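The case against matching dinner plates

Every few years somebody tries to sell me the idea that a cupboard should look like a shop display. This time it was a plate organizer from a company called Prulix, which came up in my feed so many times in March that I finally read the reviews. Four hundred and ten of them, mostly five stars, mostly from people who seem to own eight identical plates and nothing else. I own nothing identical. I don't think many people do, after a few years of moving house and losing things down the side of a dishwasher.

My friend Maiara Honorato swears by sets. She bought a 43-piece one when she moved in with her sister, and she will tell you how nicely it stacks. Fine. She has also stopped using the soup bowls, the gravy boat and the tiny plates that seem to be meant for a single olive. Take those away and she has the same dozen things in daily use that I have, only hers cost more and match.

I did try. Last winter I got as far as pulling everything out and sorting by color, on the theory that a green pile and a white pile would at least look like I meant it. The trouble with sorting by color is that color has nothing to do with size. A big green plate and a small see-through green plate don't want to live together. Put the small one at the bottom and the pile wobbles, and if it goes on top you spend your evenings lifting it off to get at the one you want. 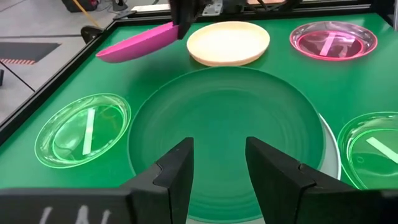 So I gave up on color and went by size, biggest at the bottom, which is what my grandmother did without reading a single article about it. Green sits on white, white sits on whatever. It looks like a yard sale and it works. I'm suspicious of any system that needs a label maker, and I'm more suspicious of the ones that start with buying a rack. The Prulix rack, by the way, holds plates upright in slots, and going by the measurements on their own page my largest ones wouldn't fit.

Then there's the purge advice. Keep two plates per person, they say, and donate the rest. I tried that for a month as well. Then Gilmar and Shota came over to eat and we served the cake on saucers and a cutting board. The plates I had boxed up for donation came back in from the hall that night – I hadn't gotten around to driving them anywhere, thank goodness.

I will give the tidy people one thing. Having it all out on the table did show me what I had, and I found a plate I'd thought was broken years ago. It went into the pile with the others of its size. Maiara says it clashes with everything, and she's right, and I had toast on it this morning.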